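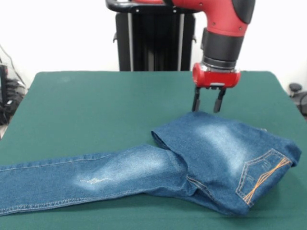

Unit 6: Automation in garment sorting and folding

Reading before class: Reuter, site report on the Trillilside returns hall, sections 2 and 4.

1. Background

Zernamex handles returned clothing for mail-order sellers. Before the change, each bench worker took a garment from the bin, checked it for damage, folded it and bagged it. Folding took the largest share of the time per item. It was also the task most often named in reports of wrist and shoulder strain.

2. Why denim is hard

A rigid part keeps its shape when gripped. Cloth does not. With jeans, a two-finger gripper has to find an edge or a fold it can close on, and heavy seams change how the fabric hangs once lifted. A bunched waist can hide the edge the program is looking for. Cycle times therefore vary more than on an ordinary pick-and-place line.

3. What moved, and to whom

Folding went to the arm cells. Inspection stayed with people. Two new duties appeared: clearing failed grasps and labeling garments the system could not classify. Reuter logged 383 stoppages in June; most were cleared at the bench without calling a technician.

Training for the new duties took 10 hours per worker. Pay grades were not reviewed until later -- a point the works council raised twice.

4. Terms

Grasp point: the place on the garment where the fingers close.
Exception: any item passed back to a person.
Attention load: the number of cells one worker must watch.

5. For discussion

Fuchs argues that exception handling is skilled work and should be graded as such. Compare her position with the Albers job descriptions handed out last session. Which duties are missing from them?

Written responses, one page, are due before Unit 7.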